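Budgeting for a second arm
December | by the Mallier bench blog
4 min read

Our first arm was bought in a hurry at the end of a budget year, and we paid for that all through the following one. The arm itself was fine. The money ran out on everything that goes with it. This time I started the plan in the summer, and I'm writing down how it went while I still have the spreadsheet open.

The work is kitchen tasks. An arm picks up food items and moves them in and out of ordinary appliances, and we record it. I began the budget with the objects, and left the arm for last. An electric cooker with a knob and a lid asks for different things than a bin of boxes does. It sets how high the arm has to reach and how far the fingers have to open.

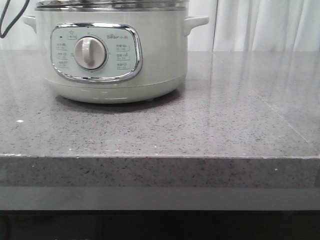
Reach was the first thing I priced. Priltadov sells the same arm in two lengths, and the longer one was out of our range once I added the mount. I measured our tasks again and found that the shorter one covers all but a couple of them. We can move the table for those.

The second thing was fingers. We wear through the pads faster than I had planned the first time, so I put in 5 spare sets and a line of $500 for whatever else goes wrong with the hand. Mogensen quoted the pads at $88 a set. Sirnley was cheaper, but shipping took three weeks and we can't stop work that long.

Then there are the wrist cameras. I used to list these under "accessories" and they got cut every time somebody asked for savings. They now have their own line, next to the arm, with one spare. If the camera is down, we can't record, and the arm may as well be in its crate.

Props go on their own line too. It's a small amount, but small things get lost, and replacing them out of pocket gets old. An ear of corn is a useful thing to keep on the list, as it's long, it tapers, and it's bumpy all the way along.
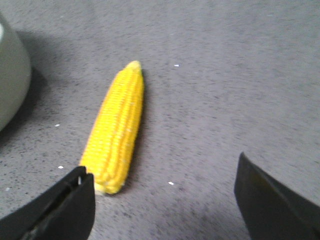 Should you buy the gripper from the same company as the arm? I would for a first purchase, as the wiring and the software come ready to use, but for a second one I'd get separate quotes and compare the price of spare parts.

The last line is time. I set aside some 3 weeks for setup, and I counted it as a cost, with hours against it. On the first arm we had it down as free. The order goes in after the new year, if the mount quote holds. I still need a price for the longer cables.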